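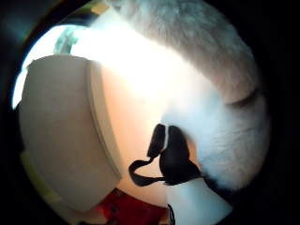

Chapter 5

Settling a Rescue Dog: The First Weeks at Home

Gaetano D'Amico had been told to expect a lively dog. The kennel notes from Prunerville described a young crossbreed who loved company, pulled on the lead and would do almost anything for a bit of cheese. What came home with him one evening in July was a dog who crept behind the sofa, put her chin on the skirting board and stayed there until well past midnight. She wouldn't look at the cheese. Gaetano rang the kennels the next morning, rather upset, to ask whether they had given him the right animal.

They had, of course. Mancuso (that was her name, left over from an earlier owner, and he never did get round to changing it) was the same dog in a different place, and the different place had, for the moment, swallowed up everything else about her. By the autumn she was pulling on the lead and stealing toast, and Gaetano was ringing the kennels again with quite another set of worries.

We begin with Mancuso because most students who come to this course from a love of animals have met a dog like her, and because many of them were given well-meant but unhelpful advice about what to do. Some were told to coax the dog out, some to leave her entirely alone, and one student in a class of ours at Nesance had been told to move the sofa! In this chapter we shall look at what is going on in those early days, what the people in the house can usefully do, and when it is time to ask for help.

What you will study in this chapter

By the time you reach the end-of-chapter tasks you should be able to describe how a dog's behaviour may change over the first weeks in a new home, plan a quiet resting place, draw up a simple daily routine for a household, and recognise signs of worry that call for a vet or a qualified behaviourist. You will need your notes on body language from Chapter 4, especially the pages on ears, mouth and tail carriage, so do keep them near you as you read.

Key terms

Decompression: a period of low demands after a big change, in which the dog is allowed to rest and watch.

Safe place: a spot the dog can go to freely and leave freely, where people don't follow.

Trigger: anything that sets off a fearful or excited response, such as the doorbell or a man in a hat.

Threshold: the point at which a trigger becomes too much for the dog to cope with calmly.

5.1 A new house from the dog's side

It helps to begin on the floor. We mean this quite literally, and if you have a carpet that can stand it, you might try lying down for a few minutes before reading any further. The washing machine is a good deal louder down there. Feet come past quickly and without much warning, and a chair being pushed back makes a dreadful scrape. Now add the smells, which we can only guess at: the last people's cat, the polish, whatever was spilled under the cooker three winters ago. A dog arriving from kennels has all of this to sort through at once, and she has to do it among people she met that afternoon.

It is no great surprise, then, that many dogs go quiet. They may sleep a great deal, eat very little and hold on longer than is comfortable before going to the toilet. Others do the reverse and can't settle at all, pacing from room to room and panting, following one person everywhere, even to the bathroom door. Both kinds of dog may be finding life difficult, though the quiet one is far more likely to be praised for it. "Good as gold" is a phrase we hear a great deal from new owners, and we have learned to ask a few more questions when we hear it.

Elisa Testa and her brother Guido kept a diary of their own dog's arrival, and they have kindly let us use it for this course. The early entries are short. "Slept. Drank some water. Barked at the kettle." Further on they grow longer and funnier, as the dog starts to show what he likes (socks, the radio, Guido) and what he doesn't (the hoover, umbrellas, Guido's trumpet). You will find a longer extract in 5.3, and we shall come back to the umbrellas when we talk about thresholds.

5.2 Before the dog arrives

A good deal can be done while the house is still empty of dog. Choose the resting place first and arrange other things to suit it. It should be out of the main path through the house but near enough for the dog to hear ordinary life going on, so a corner of the sitting room often does better than a spare bedroom upstairs. Put down bedding the dog already knows if the kennels will let you have it, unwashed, however much you may long to wash it.

Next, talk to everybody who lives there. Renzo Sanna, who taught evening classes for new owners at Cliltport for many years, used to ask each family to write down who would feed the dog, who would walk her and what words they would use. He did this before he let them discuss anything else, and the arguments were apparently splendid. One household found that "down" meant lie down to the mother, get off the furniture to the father and stop jumping up to both children. A dog could hardly be blamed for making a poor job of that.

Visitors are harder to manage. Friends and grandparents naturally want to come and say hello, and it feels unkind to put them off. Do put them off, though, for the first few days at least, and when they do come, ask them to sit down, chat among themselves and let the dog decide. Some dogs will be in a lap within the minute. Others will need several visits before they sniff a shoe, and a sniffed shoe is well worth being pleased about.

Case study: Primo Tedesco's staircase

Primo Tedesco adopted an elderly greyhound who had never, as far as anyone knew, lived in a house with stairs. On the first night she stood at the bottom and cried. Primo tried treats on each step, then a towel under her tummy, and then, being a patient man with a bad back, he gave up and brought his own mattress down to the living room. He slept there for almost 5 weeks. Little by little she began putting her front feet on the bottom step while he was making his tea, and he took care to say nothing and carry on stirring.

Read the case study again and make brief notes on the following before you go on.

What did Primo change about the house, and what did he leave alone?

Why might the treats and the towel have made the stairs more worrying to her?

A greyhound of this age may have sore joints. At what point would you have suggested a visit to the vet, and how would you have put it to Primo?

Keep your notes, as you will be asked to compare them with a partner's at the end of 5.4. In the next section we turn to the daily routine, beginning with mealtimes and the dog who will not eat while anyone is looking.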